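Notebook, bench 2, 2021-10-22
Open day, Dolano building, ground floor

Doors at ten. Sign-in sheet ended at 63 names, one of which was "Robot" in a child's handwriting, so call it 62 plus a wit.

Set up the table before breakfast. Re-inked the zone corners, since the ones from February had worn down to a rumor. Film under the tray still taped from the dry run. It throws glare from the overheads and I meant to swap it for the matte stuff. Did not swap it. Matte stuff is in the Yimer cabinet, Yimer cabinet key is at Britano.

Running Mustard build 1350. The newer one is on the other drive and I am not introducing a new build to an audience, having done that once.

Morning session: pick from the mat, place in the tray, back to start. Seven runs for seven groups. Five clean. Run three, the hand closed beside the package with great confidence. Run six, it picked properly and then held on, and the group applauded because they thought that was the trick. Let them. Log shows the release command went out, so look at finger timing before blaming the planner.

Questions from the floor, most frequent first:
- Does it know what it's picking up?
- Can it make coffee?
- Why is it so slow?
- What does it cost? (Said "ask Britano." Britano's people were standing right there and looked at their shoes.)

Speed was capped for visitors. Said so every time. Still got told by a man in a very nice coat that his dishwasher is quicker.

Afternoon, moved to the blister packs. Harder for us: clear edges, printed card, and the depth estimate likes to settle on whichever it meets first. Approach height up a little after lunch.
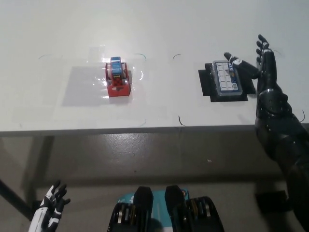 Afternoon setup. Blister pack on the black mat, right hand open over it, red tray with the blue package to the left.

Total frames logged, both sessions: 2676. Copied to the shared drive, not sorted.

To do:
- matte film (get key)
- finger timing, run six
- rope or tape line on the floor, people lean in
- wipe table, old marker lines still faintly there
- reply to Dolano re: next open day. Ask for the room with blinds.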